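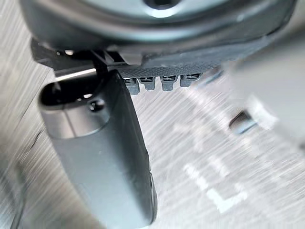 Werkstattbuch, September, vormittags

So, neuer Anlauf mit dem Leim! Die Reste vom letzten Ansatz habe ich weggekippt, die rochen wie alter Fisch (wer den Deckel offen gelassen hat, weiß es selbst). Jetzt 293 g Hautleim von Colari in kaltem Wasser, quillt bis nach dem Mittag. Bitte nicht umrühren und nicht auf die Heizung stellen.

Der Buchblock vom Lolstead-Atlas liegt seit gestern in der Presse. Der Rücken ist schön gerade geworden, nur die letzte Lage steht noch einen Hauch vor. Ich hatte erst überlegt, sie nochmal rauszunehmen und neu zu heften, aber ehrlich gesagt traue ich dem Papier am Falz nicht. Lieber mit Japanpapier hinterlegen und dann sehen wir weiter. 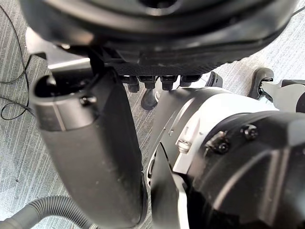

Beim Schleifen vom Schnitt bin ich mit 2000er drüber und zum Schluss mit 4000er, das reicht völlig. Mit dem 4000er aber wirklich nur ganz leicht, sonst wird die Kante speckig und nimmt die Farbe fleckig an! Hatten wir beim Probeblock, sah furchtbar aus.

Bezugsstoff: Hikberg hat das dunkle Grün nicht mehr, nur noch so ein Oliv. Habe ein Muster bestellt, bin skeptisch. Im Schrank liegt noch ein Rest vom alten Ballen, müsste für den Rücken reichen, für die Deckel wohl nicht. Halbleinen wäre also eine Möglichkeit, mit Kleisterpapier dazu?

Noch offen: Kapitalband zuschneiden, Pappen auf Laufrichtung prüfen (die von neulich war falsch gestempelt), Falzbein suchen, das große.

Nachtrag 16 Uhr: Leim ist gut, zieht lange Fäden. Morgen hinterkleben.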